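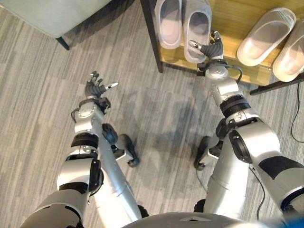

Shopping for arms at Muretley

Gwilym Rosser and I went over on Saturday with our budget sheet and a long list of questions, and came home with a longer one! The slippers held me for ages (I've never watched a shoe rack so closely). Setsuko Kamata took us through costs afterwards: hands are quoted separately from the body, spares take 12 weeks, and we should put aside 300 a month for servicing. We'd allowed nothing for that. Gwilym wants a four-week hire first, starting in June, and I'm all for it.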